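Fermín Bustos
Wednesday, September 9, 2020

1/ Right, the salt thing. Four people have now sent me the same article saying we should all bin our table salt and switch to the expensive stuff because of "trace minerals". I've read it so you don't have to. Thread.

2/ First, who wrote it. The byline is a "wellness contributor". The bottom of the page says "in partnership with Slaoui". Slaoui sells salt. I'd have put that at the top, but I don't run a website.

3/ The claim is 74 minerals in every pinch. Fine. How much of each? The article doesn't say. The Slaoui site doesn't say either. I emailed on Friday to ask and got a discount code.

4/ A number of minerals tells you nothing without the amounts. Tap water has minerals in it. So does mud.

5/ If you want magnesium, eat some nuts. If you want iron, eat some greens or a bit of liver. To get a useful dose of either from salt you'd have to eat so much of it that magnesium would be the least of your worries.

6/ Then there's price. The Ballberg shop on our high street wants 18 quid for a gift jar. The supermarket bag is pennies. I asked the lad on the till what the difference was and he said "texture", and fair play to him, it's the best answer I've had all week.
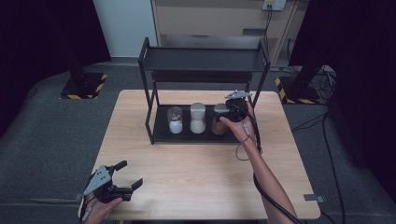
Little jars, white stuff. Good luck telling dear from cheap by looking.

7/ Someone will say "but it tastes different". On top of a tomato, yes, big flakes crunch and I like them too. Stirred into a pan of soup they dissolve, same as the rest. Salt your pasta water with the cheap one.

8/ The "study" they link to is a survey of 2000 customers who were asked if they felt better after switching. Customers. Who had paid for it. No comparison group that I can find, and the link to the full results goes to the checkout page.

9/ One thing they skip completely: plenty of fancy salts have no added iodine. Plenty of ordinary ones here don't either, so read the label if it matters to you, and if you're worried ask a GP. Don't ask me, and don't ask Slaoui.

10/ Several replies already telling me Telberg is "the honest brand". Maybe. Their page has the same mineral list in the same order with the same spelling mistake in "molybdenum". Make of that what you like.

11/ Buy it if you enjoy it. I've spent more on worse. I'd just like to see the amounts, in milligrams, on the packet. If anyone has a proper lab sheet for any of these, send it over and I'll post it in full.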